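Heddale Robotics Club - Summer Build Photos
Posted 21 July 2018

Finally getting these up, sorry for the wait. We started in March with one box of parts and a borrowed room, and now there's a whole corner of it that's ours. The project is called Plekby (don't ask, it won the vote). Goal is picking up parts and putting them together with two grippers, first by hand, then on the arms. Entry for the Fundimero student round goes in next month so its been long evenings.

Quick rundown before the picture:

Grippers are version 3. Versions 1 and 2 are in the drawer, RIP. New fingers close a lot straighter.

Paper goes on the table fresh every session. Tape the corners!! Last time it slid.

Goal for the season is 900 logged tries. We're at 253. Best evening so far was 45, with pizza.

Parts list is on the Louro page, same login as last year. Please put your name next to anything you take home.

Station 4, panel and block. Both grippers held by hand, one coming in from each side, right one seemingly touching the block. Harder than it looks, your thumbs get tired.

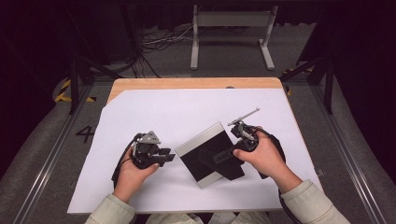 Two-hand practice at table 4, square panel in the middle.

More when the arms are wired up. If you have pics on your phone send them to the club adress and I'll add them.

Next build night same time, same room. Bring closed shoes and a charger.

Back to all galleries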